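Refinishing a pale desk top: oil or waterborne?
Workshop > Finishing

domlow_bench
22 November 2021
I have a pale table top, light wood grain, with a soft sheen and a few marks. Plan was to scuff with 100 grit and put on hardwax oil. The seller at Kolard listed it as "wood finish" and nothing more. Does oil make sense if I can't confirm it's solid?

Huỳnh
Confirm first. Look at the end grain on an edge, or at the wall of any drilled hole. If the pattern on top doesn't continue down the side, you have a face layer of some kind. Oil will not cure properly on a sealed printed surface.

domlow_bench
Light wood tone and wavy grain in all three:

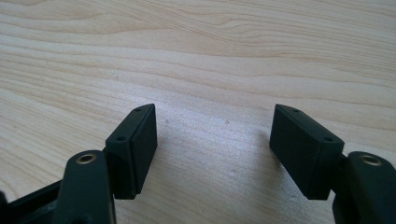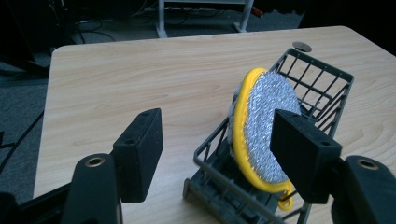
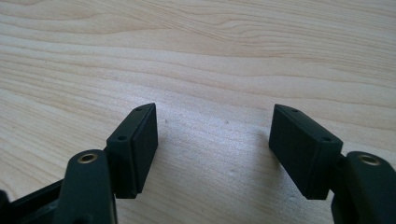 The underside has a sticker reading Sena and a part number. No species given.

sena_owner_8
I'd leave 100 grit out of it entirely. On laminate you cut through the pattern layer in a few strokes and there is no repair for that. Clean with mild detergent, let it dry, stop there.

Huỳnh
Agree on the grit, disagree on stopping. Laminate takes a waterborne topcoat if you degrease and use a bonding primer. I did one in September and it has held.

sena_owner_8
Two months is not a test. Mine peeled at the front edge after 11. A primer also hides the grain, so what is left to topcoat?

Huỳnh
Clear bonding primers exist. Edge failure is usually a cleaning problem. Wipe twice, wait 30 minutes between coats of primer, then check the can for recoat time.

domlow_bench
Unscrewed a bracket and looked in the pilot hole. Brown particle core. Oil is off the list. I'll clean it and try the clear primer on the underside first.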